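Ticket: paper folding episodes rejected at import
Project: Etumum
Opened by: Hala Younis
Assigned to: Chidubem Amadi
Status: resolved, keep open for one more session

Report (Hala)

First, folding is so much more fun to record than the block stacking we did in January! The paper never does the same thing twice, and I think this set is going to be really good for the model. But the importer hates it. I recorded 264 episodes on the Ronevbridge station and 13 of them came back with "gripper state mismatch" and nothing else. The rest went in fine.

What I know so far:

– It only happens on two-arm folding. One-arm pushes and picks import cleanly.
– The rejected ones play back fine in the viewer, all the way through, both wrist cameras.
– Restarting the recorder made no difference. Neither did a fresh calibration of both arms (I did it twice, to be sure).

A typical moment from the wrist view: one arm has the sheet by its top edge, and the gripper nearest the camera is closed with its fingertips together.
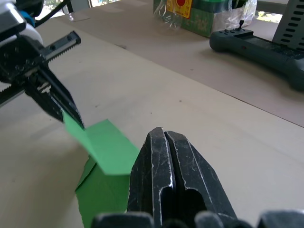
Step 1: compare the logs (Chidubem)

Thanks Hala, great report, and the playback check saved me a good hour. I pulled the gripper channels for all the rejected episodes and laid them over a batch of good ones. In every rejected episode there is a stretch where one gripper reports closed and the label says "holding", when the holding arm is the other one. The importer sees a closed gripper with no object width and throws the whole episode out.

So the recordings are fine! The labels are wrong, and I'm pretty sure I know which script writes them.

Step 2: find where the label comes from

The Virk labeler decides "holding" from finger position alone. Closed plus arm moving equals holding. That was good enough for blocks, where a gripper closing on a block stops at the width of the block. Paper has almost no width, so closed on paper and closed on air look the same to it. I should have seen this coming when we switched tasks.

Hala, can you find me a few moments where the gripper is closed and clear of the paper? I want them as negatives for the new rule.

Step 3: negatives (Hala)

On it – I went through one afternoon's episodes and marked 15 moments. They're in the shared folder under Etumum / negatives. I picked ones with green paper in view on purpose, because a closed gripper with no paper anywhere would be too easy. 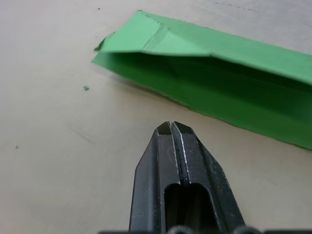 Negative: gripper closed, nothing between the fingers, folded green strip still clear of the tips.

I like this one a lot. If the new rule calls that "holding" we know right away that it's broken.

Step 4: new rule (Chidubem)

These are perfect. The labeler now looks at finger position and motor current together, and it checks the wrist image before it writes "holding". If the two disagree it writes "unsure" and the importer lets the episode through with a flag. I ran it on your negatives and it got all 15 right. On the rejected episodes it relabeled eight, and the other five came out "unsure", so those need a person to look at them.

To use it:

1. Update the Cladari tools on the recording machine.
2. Close the recorder before you relabel, or it will hold the label file open.
3. Run relabel on the session folder, then import again.
4. Open anything marked "unsure" and set the label by hand.

Follow-up (Hala)

Updated, relabeled, imported. All 264 are in! I set the five unsure ones by hand, and four were easy. The last one has the fingertips right at the edge of the paper and I went back and forth on it, so I left a note in the episode for you.

One small request: could the error name the arm? "Left gripper state mismatch" would have pointed me at this much sooner.

Reply (Chidubem)

Yes, adding that now. I'll look at your edge case after lunch. Please keep recording folds – I'd love more with the two arms swapping roles halfway through.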